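Skulusdale Court Services
Courtroom and Exhibit Room Safety Checklist
Inspection date: 30 April 2023
Inspected by: Floor Van den Broek
Reviewed by: Li-hua Kao

1. Public entrance and screening
Walk-through detector tested before opening: Yes
Prohibited items log signed: Yes
Comment: Two entries lack a time. Screening staff have been reminded to complete every column.

2. Courtroom 19
Dock gate lock: Pass
Duress alarm at the bench: Pass
Witness waiting area kept separate from the public gallery: Fail
Comment: The connecting door does not latch. Work order 346 has been sent to Delorme.

3. Exhibit room
Firearms stored unloaded, with ammunition in a separate locker: Yes
Seals checked against the register: Yes, one exception
Comment: The seal number on exhibit 353 was entered incorrectly. The entry was corrected and initialed by both officers.

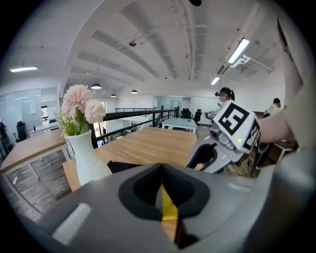

Hand-held gripper with marker cube, right.

4. Holding cells
Cell call buttons: Pass
Ligature point check completed: Yes
Comment: The light in the corridor leading to the Jollbridge Street exit is dim and is to be replaced before the June sitting.

5. Fire safety
Exit routes clear: Yes
Extinguishers in date: Yes
Comment: None.

Items marked Fail must be inspected again before the courtroom is used for a criminal trial.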